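**Chairs for a long meeting table: casters or glides on low-pile carpet?**

*Mervyn Naylor*
Posted Friday, 9:40 am

We're refitting the larger meeting room at our Ivham office and I've been told to pick the chairs. The table seats 32 when both halves are pushed together. The floor is carpet tile, low pile, glued down, maybe eight years old.

I have two quotes. One is for a four-leg chair with arms and plain glides. The other is the same shell on a five-star base with casters, and it costs a good bit more per chair. The old chairs had glides and people complained about dragging them. The office before this one had casters and people rolled into the wall and took chunks out of the paint.

Budget is fixed at 3126 for the first batch, delivered, so whichever I choose I can't mix in many of the other. We have meetings that run two hours or more most weeks. Do arms matter as much as the sales rep says? And is there any point asking for a sample?

---

*Bakari Gachanja*
Member

Casters. We switched and wouldn't go back. Get hard ones for carpet, the soft ones are for wood and tile floors and they drag.

---
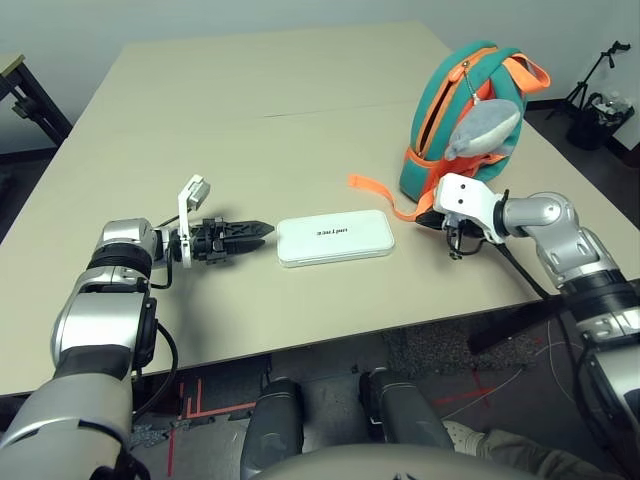

**Aliki Kokkinos**
Office fit-out coordinator, Ruranbridge

Ask for the sample first. Any dealer who wants the order will lend you one of each for a week. Put them in the room, at the table, and have people use them in a real meeting. Five minutes in a showroom won't tell you much about a two-hour chair.

On the base, it depends how often the room gets rearranged. If the table stays together and people sit down and stay put, glides are fine, but get the wide felt or nylon kind and check that they tilt. Fixed glides catch on the seams between carpet tiles, and I'd guess that is what your old ones were doing. If people turn to look at a screen on the end wall, you want a swivel base. You can get a four-star swivel on glides, so ask for a third quote.

For the paint, a chair rail at the height of the chair back costs very little compared with repainting. Measure the back of the sample before you put it up.

Arms: yes for two hours, but measure the underside of the table. We once took delivery of chairs whose arms hit the apron by less than half an inch, so they could never be pushed in. Check the width over the arms too. Multiply it by the number of places on each side and leave a hand's width between chairs. With 32 places you may find that you only fit them all with armless chairs, or with arms on the two ends.

Also get the fabric in writing, with the color code, because you are buying in batches. Our second batch was a shade off the first and we ended up putting them on opposite sides of the room.

---

*Mervyn Naylor*
Posted Friday, 4:15 pm

Thanks both. I measured the apron after reading this and the arms on the quoted chair would clear it, but not by much. I've asked the dealer for a loan of both versions and a price on the four-star base.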